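Home | Kitchen | Storage | Workshop | Contact
Search tips... Go

Ripening and Storing Fruit

Fruit that ripens after picking gives off ethylene gas. Warmth speeds the process and cold slows it. Skin color is a fair guide for papaya, but check it by touch - ripe flesh yields slightly under the thumb.
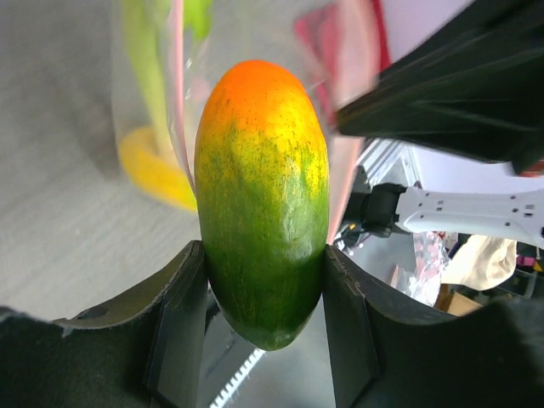

Papaya-type coloring: orange and yellow at one end, still green at the other.

A half-colored papaya needs a few days at room temperature. Close it in a paper bag with a banana to shorten the wait. Do not use plastic, which traps moisture and encourages mold. Refrigerate once most of the green is gone.

Grapes do not ripen further after harvest. Keep them cold and unwashed in a vented container.
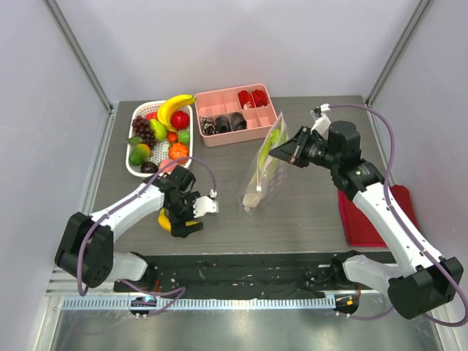

Apples are strong ethylene producers and should be stored away from leafy greens. Pears ripen from the inside out, so test near the stem. Avocados go in the refrigerator only after they soften.

Wash the fruit bowl every 15 days with dish soap - dry fully before refilling.

Related tips
Descaling a Rilletti kettle
Sharpening paring knives
Boonchu rice storage jars: seal care
Removing labels from glass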